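Masking tape

Masking tape is a pressure-sensitive tape made of thin paper with a sticky backing that peels off easily. It is sold in rolls and is used mostly in painting, to cover edges that should stay free of paint. It is also used for labeling, light bundling and marking out lines on floors, walls and tables.

Types

The common tan kind has a crepe paper backing, which lets it stretch a little around curves. Blue tape, often called painter's tape, usually has a weaker adhesive and can be left in place for longer. Tapes for car work are made to stand up to oven heat.

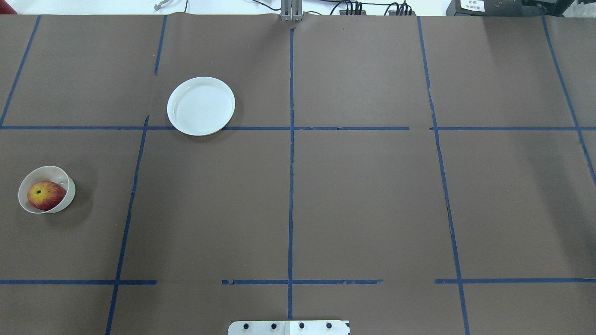 Layout and marking

Tape is a common choice for temporary lines where paint or ink would be too permanent. Theater crews mark the position of furniture on a rehearsal floor with it, and teachers use it to divide tables into work areas. Long lines are often laid in several pieces, and small gaps at the joins seldom matter. On paper, the tape may lift fibers when it is pulled away, so a test strip is advised.

A grid is usually set out from one long line. Shorter strips are then measured from it, and the cells can be given letters or numbers, or left plain. Items such as plates, cups and fruit can then be placed by cell.

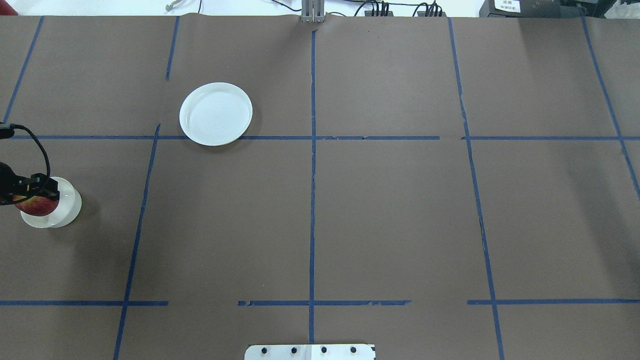 Article by Divya Krishnan
Reviewed by Sorin Softić
Last updated Tuesday, February 14, 2023

Removal and storage

Tape is best pulled back slowly at a low angle. Old adhesive hardens with heat and sunlight – residue can often be softened with warm soapy water or mineral spirits. Rolls keep longest when stored flat in a cool, dry place, away from windows.

See also: Duct tape, Gaffer tape, Washi tape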